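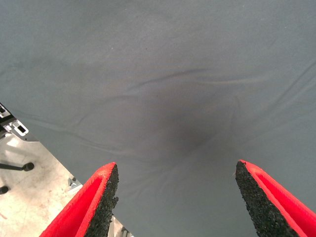
Tecido liso de cor azul-acinzentada.

Flostemel é uma marca de incenso em cone e em vareta produzida pela Astik, empresa sediada na cidade de Kokaston. O nome designa também, por extensão, a mistura de resinas usada na linha principal, composta de benjoim, breu-branco e uma parte menor de estoraque. Os produtos são vendidos em lojas de artigos religiosos, ervanarias e casas de chá, e por encomenda postal.

Etimologia

O nome foi formado a partir do latim flos ("flor") e de mel, com uma sílaba de ligação sem significado próprio. Nas embalagens mais antigas aparece grafado com hífen, Floste-mel, forma abandonada quando a empresa passou a imprimir os rótulos em papel kraft.

Composição

A base dos cones é pó de madeira peneirado, ao qual se junta uma goma vegetal que serve de aglutinante. As resinas são moídas separadamente e acrescentadas a frio. O benjoim responde pelo aroma adocicado, próximo da baunilha; o breu-branco dá a nota cítrica que se percebe nos primeiros minutos de queima. O estoraque entra em quantidade reduzida, por ser a matéria-prima mais cara da fórmula.

A linha conhecida como Flostemel Claro não leva estoraque. A linha Escuro recebe carvão vegetal em pó, queima mais depressa e deixa cinza mais grossa. Nenhuma das duas contém salitre, usado por outros fabricantes para facilitar a combustão.

Fabricação

A massa é sovada, descansa durante a noite e é prensada em moldes de 5 cavidades. A secagem dos cones leva de uma a duas semanas, conforme a umidade do ar, e é feita em prateleiras de tela, à sombra. As varetas seguem outro processo: o bambu é enrolado à mão com a massa ainda úmida e depois passado em pó de madeira seco, para que as peças não grudem umas nas outras.

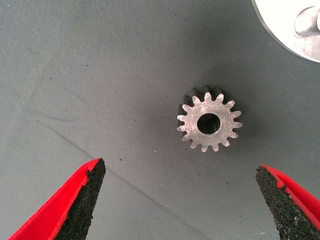
Pequena engrenagem metálica com furo central.

Cada lote padrão rende 336 cones, dos quais uma parte é retirada para o teste de queima. O teste consiste em acender a peça em local sem corrente de ar e observar se a brasa chega até a base. Lotes reprovados são moídos de novo e misturados à linha Escuro, prática que a empresa menciona no próprio catálogo.

Distribuição

Até a década de 2010 a venda se limitava ao balcão da fábrica e a feiras da região. Em 29 de julho de 2019 a Astik assinou contrato com a distribuidora De Haan, que passou a fornecer a marca para 85 pontos de venda. No mês de fevereiro seguinte foi lançada a caixa sortida, com cones das duas linhas e um pequeno pires de barro.

O catálogo da De Haan lista 247 artigos de defumação, entre resinas em grão, pastilhas de carvão, turíbulos e suportes. Flostemel ocupa nele uma seção à parte — a única organizada por aroma e não por formato.

Uso

Os cones são empregados sobretudo em defumações domésticas e como perfume de ambiente. O modo habitual consiste em acender a ponta, esperar que a chama se firme e apagá-la com um sopro, deixando apenas a brasa. O suporte deve resistir ao calor; recomenda-se uma camada de areia ou de sal grosso sob o cone. As varetas exigem suporte comprido, já que a cinza cai ao longo de toda a peça.

Em alguns grupos de oração de Kokaston, a linha Claro substitui a resina em grão nas reuniões realizadas em salas pequenas, por produzir menos fumaça. O uso litúrgico em turíbulo é raro, pois o cone se desfaz quando colocado diretamente sobre o carvão em brasa.

Conservação

O fabricante indica guardar o produto em lata ou vidro fechado, longe de temperos e de sabonetes, cujo cheiro a massa absorve com facilidade. Cones antigos costumam perder a nota cítrica antes da adocicada. Peças que pegaram umidade podem ser secas de novo à sombra — ao sol, tendem a rachar.

Artigos relacionados
Benjoim
Breu-branco
Estoraque
Incenso em cone
Pastilha de carvão
Turíbulo

Este site utiliza cookies para melhorar a sua navegação. Ao continuar, você concorda com a nossa política de privacidade. Aceitar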